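The swan on the white table

I came to bird-shaped things late. My grandmother had a china hen for the eggs and an aunt in Flillthorpe had one of those blackbirds you stick in a pie, and I thought they were both a bit daft. Then a small cream swan came into my life and I've been hopeless ever since. I now own five birds, if you count the butter dish (I do), and I have opinions about where each of them should stand.

The swan is the favourite. It isn't what you'd call lifelike - it goes up in fat, rounded rings like a stack of doughnuts, with a dab of orange stuck on the front, and your brain does the rest. There's small lettering round the bottom which I read as THE JUST SWAN. I've spent more time than I should wondering whether that means a fair-minded swan or merely a swan and no more. Either will do me nicely. 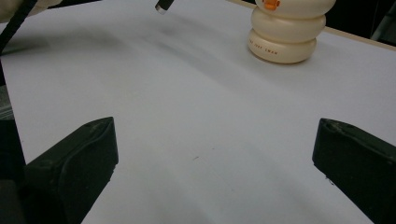
Cream on white, with a spot of orange up top.

Now, the trouble with cream is finding somewhere to put it. I'd always been told that pale things want a dark background, so my first try was a slate-coloured shelf in the hall. It looked like a tooth! After that came the kitchen windowsill, where anything shorter than the basil gets lost, and then a week on top of the bookcase, where I only ever saw it while hoovering.

White was the surprise. Put something cream on plain white and you suddenly notice that it's a colour after all, quite a buttery one, and you start seeing the shadows between the rings. The orange does a huge amount of work too. I wouldn't have believed how far such a tiny bit of bright colour carries across a table, and I've since gone round the house adding little dots of it to other dull corners. A marigold in an egg cup is very good for this, and so is a single satsuma.

I tried the idea on a friend's sideboard as well, which was so crowded that we had to clear it in shifts. We counted for a laugh and took 78 things off it, including a gravy boat full of keys. She put back a lamp, a bowl and a green glass duck from Pesska, and she's been sending me pictures of that duck ever since. Morning duck, evening duck, duck with toast.
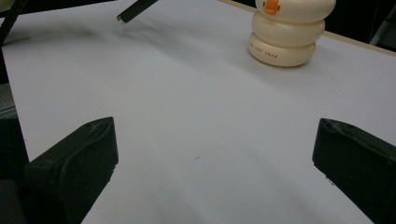
Gloss against matt: soft highlights on every ring.

The finish matters as much as the colour. My swan is glossy and the tabletop is matt, and each makes the other look better. Two shiny surfaces together tend to glare at you, especially under kitchen spotlights. If your table has a high polish, a plain board on top will calm it down, or a length of lining paper while you make up your mind. I left mine off-centre, too. Bang in the middle, an ornament starts to look like it's waiting for a round of applause. 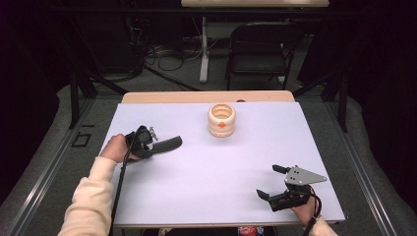

What's the best way to keep a pale tabletop clean?
A soft cloth wrung out in warm water with a drop of washing-up liquid, then a dry one straight after. Try anything stronger on a hidden corner first, and go easy on scouring sponges, which dull the surface in patches.

You needn't spend much on any of this. The shop shelves at Bovusero are full of handsome birds, and there was a pelican in the window at Costache in April that I visited three times, but the best of mine came from jumble sales and other people's cupboards. Look for a decent shape and a flat base. A wobble drives you mad by the second day, and a felt pad only hides so much.

Then leave some room round it, more than feels sensible. I still catch myself wanting to fill the bare bit with a candle or a coaster, and I still walk past an hour later and take whatever it was away again.

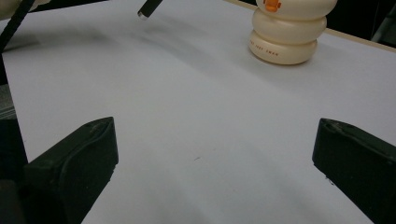 Harish Gowda wrote in to say that he agrees about the bare bit but would move the bird every few days, as he stops seeing an ornament once it has settled. His own is a brown pottery owl, currently on the bathroom scales, and he'd like to know whether that counts as a display.

It counts, Harish, though I'd want to hear what the owl weighs.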